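3. What people cook when the calendar tells them to

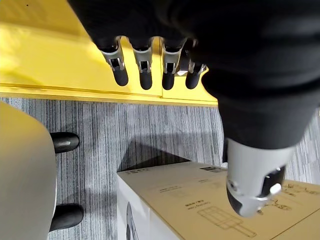
I should say early on that I came to this with a bias, and the bias is that I love a themed dinner. Give me a pumpkin, a harvest supper or a midwinter pudding with something set on fire on top of it and I'm happy. So when I started looking at how households in Wunside plan their seasonal meals, I was half hoping to find a town full of people like me. I didn't quite find that, but what I did find kept me busy for the best part of a year (and put a fair bit of squash soup inside me).

3.1 Where the answers came from

The answers come from 337 households, all of them readers of the Laing recipe newsletter, who kept a food diary for me through the autumn and on into January. Between them they sent in 1,297 entries for meals they called "special". I left that word alone on purpose. Some people used it for a full table with candles and place cards, and others used it for beans on toast cut into the shape of a ghost. Both went in. I did ask everybody to write down what the meal was for, who ate it and when they had first thought of it, and that last question turned out to be the best thing on the form.

I also spent evenings in 25 of the kitchens, mostly sitting on a stool and getting in the way. I'd planned to take tidy notes. What I have is a notebook with batter on it — quite legible batter, luckily — and I've leaned on it heavily for section 3.3. The diary entries were sorted by hand, twice, with a month between the two goes, and where I disagreed with myself I went back and read the whole diary again before picking a side.

3.2 Planning ahead, or not

I'd expected the big dates to be planned weeks in advance. Halloween wasn't! Most of the Halloween meals in the diaries were thought of on the day or the day before, often after a child came home with an idea, and they were built out of what was already in the cupboard. Bonfire night was much the same, only with more sausages. The meals that people really did plan were the odd in-between ones, the first stew of the year, say, or the supper after the clocks went back, which several families treat as a proper occasion with its own pudding.

There's a catch, of course. A diary written up after the meal may well miss the vague daydreaming that went on before it, and my guess is that some of those "thought of it today" meals had been simmering away in somebody's head since the summer. I asked people this in their kitchens and got a lot of shrugs. One mother told me she'd been thinking about her spider cupcakes since the last lot went wrong, and then wrote "today" in the diary anyway, so make of that what you will.

The Trerkar estate, on the far side of town, looked a little different. Neighbours there swap dishes between houses in October, and you can't easily swap a dish you haven't thought of yet, so their entries show more notice and bigger pans. I only had 18 households from Trerkar, though, and I wouldn't want anyone hanging much on them.

3.3 Scary on top, plain underneath

This was my favourite part. Nearly everything described as spooky, festive or themed was an ordinary family dinner with something done to the top of it. Shepherd's pie got a mash graveyard. Rice pudding got a face. I saw one tomato soup with a cream cobweb that took longer than the soup did, and the boy who had made it wouldn't let anyone put a spoon in until his gran had been fetched from upstairs to look.

When I asked why they didn't try a new recipe for the occasion, people mostly talked about fussy eaters. A toddler who'll eat mash will eat mash with eyes on it (usually). A toddler faced with a whole new dinner and a room full of excited grown-ups is another matter, and several parents had stories about this that I've promised not to print.

The Skestasen cookery cards, which many of the families had pinned up or stuffed in a drawer, work the same way. They give a plain base on the front and the seasonal bits on the back. I had wondered whether the cards had taught people to cook like this, but families without them did just the same, so I've left the cards out of the comparison in the next section and looked only at who did the decorating.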